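4.2 Swapping Grippers on the Counter Task

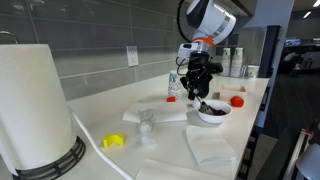

Drellness, June 16, 2024

Figure 3. The Stollent gripper with a metal utensil in the bowl, counter setup.

We ran the counter task with two grippers on the same arm, and I'll admit I went in rooting for the Citari. It's the one we used for everything up to April, its fingers are soft and wide, and I knew its moods pretty well by then! The Stollent (Figure 3) has hard, angular fingers with pivot joints you can see working, and I figured it would drop every utensil we gave it.

It didn't. Out of 463 tries in total, the Stollent kept hold of the handle through the whole stir in 92 percent of its share, and most of its misses came in one bad afternoon when the finger pads had worn smooth. The Citari did fine with the ball and the paper cups, but a thin metal handle would roll between its fingers as soon as the head touched the bottom of the bowl. You could hear it go - a little scrape, then a clink.

We left the counter cluttered on purpose. Cups, folded napkins, the little red block and the paper towel roll all stayed out during the runs, and I moved them a bit between batches so the controller couldn't lean on one layout. The white bowl on the white countertop gave our depth readings a hard time (the rim kept melting into the background), so both grippers got the same fix, a rim estimate averaged over 60 readings before the arm starts down.

The controller was the Dreßler one from Section 3, with the same gains for both. I did try softer gains for the Citari afterward, just to be fair to it, and the rolling got a bit better but the stirring turned mushy, with the head riding up over the food and never really pushing it. Those extra runs aren't in the totals.

One thing I'd change is the cable. It loops up from the wrist, and on far reaches to the left I kept stopping the arm to check the slack. Section 4.3 uses a shorter one.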